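Teaching two arms to handle a charging cable

Before a robot can plug in a phone, a person has to do it for the robot, over and over. At Flaka, a small automation shop in Druvdale, operators steer a pair of arms through household chores while cameras record each attempt.

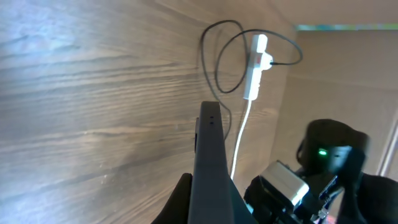
Wrist camera view of the power strip and its cables.

The current set covers phones, chargers and power strips. Cables are hard for a learning system. They bend, cross and slide, and no two start out the same way. The shop wants 100 usable examples before it trains anything, and it has 82.
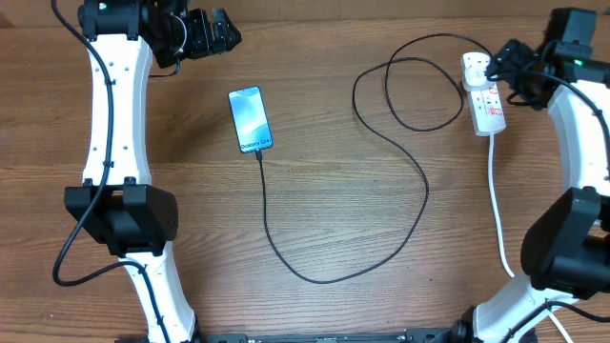

Each example joins the camera views to the positions of the arm joints. An attempt that goes wrong is kept if the operator recovers - those are often worth more than the clean ones.

Small changes matter too. Operators shift the phone and lay the cable differently from one attempt to the next.
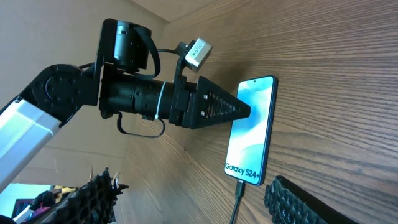 What gets thrown out

Reviewers at Prarora, the firm that checks the recordings, reject a run when a view is blocked for too long or the labels don't match the motion. Two reviewers look at every run. The finished set, named Shakya, goes to training in April. 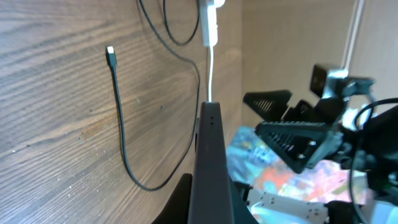
Cables hang by the wood panel, with the second arm's gripper at right.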